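The 51 and the evening timetable: where we have got to

Many of you stopped me outside the post office last month to ask what was happening about the evening buses, so I promised I would set it all down in the newsletter, and I'm sorry it has taken until now to do it properly.

For anyone who has moved to Uvstead lately, the 51 is our bus to Falville by way of Kettle. It has run since long before I came to live in the village, and for most of that time the last one home left Falville bus station at twenty to eleven. From October, under the timetable Drondero Buses sent round in the summer, the last one would leave at ten past seven. That is no use at all to anybody who works a late shift at the hospital, or goes to an evening class, or would simply like to see the end of a film now and again!

We held a meeting in the hall in August, and what a turnout it was (we ran out of chairs, and then out of milk). People had come over from Kettle as well, where they would lose their evening service altogether and where there is no shop to walk to either. Two people from Drondero came and sat at the front and took a fair number of questions, some of them rather warm, and I do think they deserve our thanks for staying until the end. They told us the evening journeys carry too few passengers to pay their way. We told them that a bus which is missing one night in four will not carry many passengers, and there was a good deal of nodding at that, even from the front.

Since then the petition has gone past 900 names, counting the paper sheets from the surgery and the chip shop together with the online one. It was handed in at the county offices in September, and we have had a letter back saying it will go before the transport meeting in November, which is open to the public and starts at half past six in the evening. You will have spotted the difficulty there. Lifts can be had from the hall car park at a quarter to six, and there is a list on the noticeboard if you want a seat or can offer one.

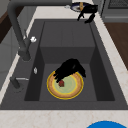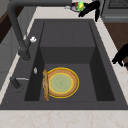

What Drondero has offered

In the meantime there has been a little movement. Drondero has written to say it would keep one later bus, leaving Falville at five past nine, for a trial of six months if the county will put something towards it. It would run by the main road and miss out the lanes at the top of Kettle, so people there would have a walk of up to 200 yards further in the dark, along a stretch with no pavement. I have mixed feelings about this, and I know from my doorstep that plenty of you do too. One bus is a good deal better than none, but I should hate for us to get ours by leaving our neighbours on a verge.

We have written back asking whether the nine o'clock could go round by the lanes on request, as the old market day bus used to do, and whether the stop at Kettle crossroads could have a light. No answer yet on either.

How you can help

Please use the bus if you possibly can, especially in the evening, and do keep your tickets. If one doesn't turn up, write down the time and the stop and drop the note in the box at the library, which is emptied every week. Letters to the county are worth sending even if you have signed the petition, and a few lines in your own words about where you go and why will do very nicely. Large print copies of the proposed timetable are at the library desk, and there are some in the church porch too, on the shelf beside the hymn books.

The next meeting is in the small room at the hall at 2 in the afternoon, and the date will go up on the noticeboard as soon as the booking is confirmed.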